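### 3.2 Household survey and sorting of packaging

The survey covered 260 households in the two districts of Illell and Gatchalian. Each household was asked to keep its empty cleaning-product packages for 9 weeks and to write on a form the room in which each product was used. In total 3404 packages were recorded. The visits were made in the early evening, when most residents were at home, and the forms were checked by the second author before they were entered in the database (Catacutan and Idahosa, internal report).
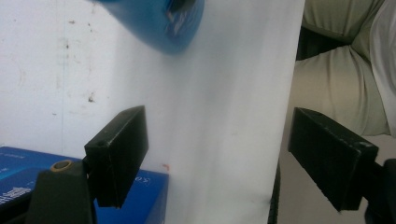

Sorting of packages by material is sensitive to the background on which they are judged. Clear and pale plastics were often confused in our pilot, mainly by new sorters. A large white sheet of paper, as in Figure 3a, gives an even surface, and we recommend it to other groups that work with a small budget. The sorters of the Erus site used a gray cloth in the first month, and their agreement with the reference sorter was lower for transparent films.

Packages were assigned to one of 8 classes, following the scheme of Pillai and Salazar with small changes. Cardboard with a plastic lining was counted as a mixed material. Closures were recorded separately from the body, as they are frequently made of another polymer and many residents remove them before disposal.

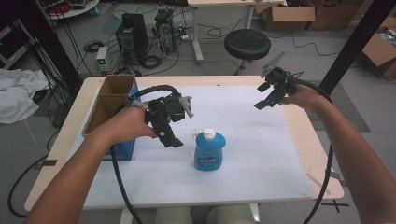 This separate recording has one disadvantage, namely that the number of items becomes larger than the number of products bought. For this reason, all rates in Section 4 are given per product and closures are reported only in Table 5. Labels were not weighed.

**Figure 3.** Paper-covered surfaces: (a) large white sheet; (b) table with a blue plastic bottle and an open cardboard box.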